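Drisberg Workshop: Equipment Planning Gallery

May 10, 2020

This page collects notes and pictures for the equipment plan we are putting together for the folding work at Drisberg. It is meant for the people who will read the budget request and would like to see the work behind the line items. Prices are in US dollars and come from the quotes we received in January, before shipping.

The plan covers two stations. Each one gets a table, a mat, a pair of hand-held grippers, a computer and a basket for the garments. The arm that will later run from the recorded data is in a separate request and does not appear in these totals.

We looked at buying the whole station as a package from Jitlow. The package is tidy and arrives assembled, but it includes a table with a fixed height and a lighting kit we have no use for. Buying the parts one at a time takes longer and leaves us with more vendors to deal with. It also lets us replace a single part when it wears out, and that decided it.

Folding station, two pictures 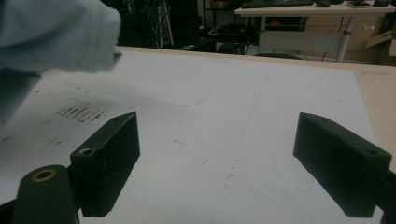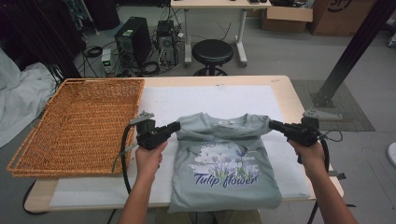 The largest single line is the gripper pair, quoted at $1,224. That covers both hands, the cables and one set of spare fingers. We asked for a second set of spares to be priced separately and are still waiting on the number. Cable length needs to be settled before we order. With the shirt in the middle of the table and a gripper in each hand, the cables loop down past the forearms, so whatever length we pick has to leave slack for a person reaching to the collar and back. The standard cable from Jitlow is sold in one length only. The other supplier, Driltent, will cut to order but wants the measurement in writing.

Tables and mats

The tables are the cheap part. A plain light wood top is fine, and we would like both stations to match so that recordings from one can be used with recordings from the other. The budget line is $244 per table, legs included. Please do not substitute a glossy top to save money. Glare was a problem with the sample we were sent.

White covering for the tabletop is listed under consumables. It picks up dark smudges and pencil lines, as the first picture shows, and we would like to change it on a schedule. The plan allows for 15 sheets per station for the first year. If that proves too many, the extra will keep.

Garments and baskets

Shirts are a small line but they need to be in the plan. We want a mix of plain and printed fronts, in several sizes, with and without neck labels. A print like the tulips and butterflies in the second picture makes it easy to tell the front from the back at a glance, and plain shirts are harder, so the order should have plenty of both. Used shirts are acceptable if they are clean and have no holes.

One basket per station. The woven one works, but it takes up the left side of the table and its near corner hangs over the edge. For the new stations we are asking for either a smaller basket or a side shelf at table height. The shelf costs more. We have put the basket in the budget and listed the shelf as an option.

Computers and storage

Each station needs its own computer. We priced mid-range towers with room for a second drive. Storage fills faster than anything else we buy, so the drives are on their own line and can be approved without the rest.

Placement should be planned at the same time. Towers and cables on the floor behind the table are workable for one station. With two stations back to back we would need a raised shelf and a cable tray, and both are in the request. Power is included as well: one surge-protected strip per station, mounted off the floor.

Seating and room

Operators stand for some garments and sit for others. The plan has one adjustable stool per station with a foot ring. No new desks are requested.

Floor space for the second station has been measured and is enough if the storage boxes go to the other room. No building work is needed.

What is not in the plan

Training time, repairs after the warranty period, and the sewing of repaired garments are left out. So is travel to Bragança to see the installation there. We think the visit would be useful before the second station is ordered, but it belongs in the travel budget and will be filed on its own form.

Order of purchase

Grippers first, as they have the longest lead time. Computers and drives next. Tables, covering, baskets and stools can all be bought locally in the week before setup. Shirts can be collected at any point, and donations would be welcome.

The second station will be ordered after the first has run for a month without missing parts. If only one station can be funded this year, we ask that the spare fingers stay in the order and the cable tray be dropped.

Quotes and the full spreadsheet are available on request from the Drisberg office.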